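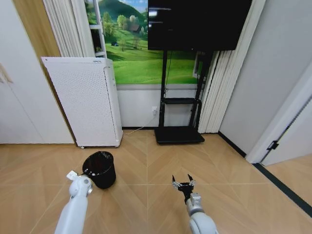 I have been thinking about wastebaskets for most of a year now, and I'm not even a little sorry. They are the one thing in a living room that everybody owns and hardly anyone picks. The sofa gets weeks of debate, the rug gets three samples taped to the floor, and the bin comes home in the same bag as the dish soap. Then it sits there for a decade! Look at how much a small one can get away with, though. A round black bin with a slight taper, standing on light herringbone, takes up hardly any floor and very little attention, and the black bag folded over the rim disappears into it in a way that a white bag never could. With green hills and a blue sky spread across the wall and a big black television in front of them, the bin is already speaking the same language as the largest dark thing in the room. Swap in a red one and you'd see it from the hallway.

I should say where this started. In February I moved from a third-floor apartment in Ellisthorpe, where the kitchen was eight steps from anywhere, to a longer, lower place in Oakley, where it isn't. In the old apartment I had one bin, under the sink, and it did everything. In the new one I noticed that things were piling up on the arm of the sofa. Receipts, tissue, the little plastic collars from juice bottles, a seed packet. I'm a tidy person (my family will dispute this) and I couldn't understand why I was suddenly living like a raccoon.

So I kept a notebook. For 23 days I wrote down every piece of trash I made in the living room and where I put it first. The total came to 209 items, and the great majority of them went onto a flat surface before they went anywhere else. Hardly any of it was food. It was paper, mostly, and packaging, and lint, and the dead leaves off a pothos that was having a hard time with the move. It was all dry, light, harmless stuff that didn't need a lid or a pedal or a charcoal filter. It needed somewhere to land.

That was the whole discovery, and it changed how I think about the room.

Size first

A living room bin wants to be smaller than you think. I began with a beautiful tall one, a woven thing from a shop called Mukia that I'd been walking past for ages, and it was wrong within a week. A big bin takes a long time to fill, so you don't empty it, so whatever is at the bottom has been at the bottom since you last had company. It also draws the eye. I've moved it to the bedroom, where it holds spare blankets and is much happier.

What replaced it stands a little below my knee. It fills in four or five days, and emptying it takes no time at all. If you have small children or a paper habit you may want to go up a size, but try the small one first and see whether you really mind the extra trips.

Round or square?

I'm firmly for round. A square bin asks to be put in a corner and lined up with something, and it looks wrong whenever it's been nudged. A round bin doesn't have a front. You can kick it with the side of your foot to get the vacuum past, and wherever it ends up, it looks as if you meant it.

This matters more on a patterned floor. Herringbone has a direction to it, all those diagonals running away from you, and a square object set down on top either agrees with the pattern or argues with it. A circle stays out of the conversation. The same goes for checkerboard tile and for striped rugs. On plain carpet you can do what you like.

A slight taper helps too. The narrow foot makes the bin look lighter than it is, and it also lets you stack a couple of them if you're the sort of person who buys spares. I am. I have three.

The business of the bag

People have strong feelings about this, and after I mentioned it in a short column last spring I heard from plenty of them. One reader believes that a bin with a visible bag is a bin that has given up. Another lines hers with newspaper, folded into a kind of cup, and sent very clear instructions, which I followed, and which worked beautifully until I threw away half a peach.

My own view is softer than it used to be. I went bagless for a month and liked the look enormously. I did not like washing the inside of the bin in the bathtub. Now I use a bag and match it to the bin, black in black, white in white, and fold the rim down evenly on the outside so there's a proper cuff. An even cuff looks deliberate, like a rolled sleeve. If the bag is too big for the bin, gather the extra at the back and tie it in a small knot under the fold before you turn it down. It takes ten seconds and stops the whole thing from sliding inward the first time you drop in something with weight.

A roll of 200 small black liners lasts me well over a year. I keep a few of them folded flat in the bottom of the bin, underneath the one in use, so that the next bag is already where I need it. That trick is as old as the hills and I still feel clever every time.

Where it stands

Here is where I'd spend your effort, if you only have a little. The instinct is to hide the bin behind the sofa or down the side of the bookcase, and a hidden bin doesn't get used. We're back to receipts on the arm of the couch.

Sit in the seat you sit in most. Drop your hand. The bin should be within a step of that hand, and visible from it, and ideally not in the line between the door and the first thing you want guests to look at. In my room that puts it at the end of the side table. Yours will be different. I tried five positions over the summer and gave each a week, and the difference between the best and the worst was enormous, though they were barely two paces apart.

A few spots to be wary of. Don't park it right against a long curtain, where the hem will catch on the rim and drag dust in and out. Give it some room from an air purifier or a fan, too, or the light stuff on top flutters about, and the purifier needs its breathing space anyway. Doorways are hopeless: you'll kick it. If there's a strip or threshold on the floor between two rooms, treat it as a border and keep the bin well to one side, unless you enjoy picking up pistachio shells in your socks.

If you have a television wall, you may be tempted to tuck the bin underneath the screen. I'd resist. Everyone in the room is facing that way for hours at a time, and by the second episode you'll have memorized every tissue in it.

Color, and when to break the rule

The easy rule is to match the bin to the darkest thing already in the room. With a black TV, go black. If the biggest dark thing is a walnut sideboard, go brown. In a pale room with no dark anchor at all, go as close to the wall as you can get, and keep it clean.

But I do love an exception. A friend's study in Darkent has a bin in bright marigold enamel, the only yellow thing in a gray room, and it's the best object in there. It works because it's alone. The minute you add a yellow cushion to go with it, you've decorated around the trash.

And the emptying

I've tied mine to the plants. Wednesday mornings I water, pick off whatever has gone brown, drop it in the bin, and take the bag straight out. The pothos has recovered, by the way, and has two new leaves. I give the inside of the bin a wipe with a damp cloth once a month and wash it properly when the seasons change, outdoors if the weather allows, upside down on the step to dry.

Next month I'm moving on to the bathroom, where lids come back into it and I have already changed my mind twice. If you've got a small bin with a lid that doesn't clang, please write in and tell me where you found it.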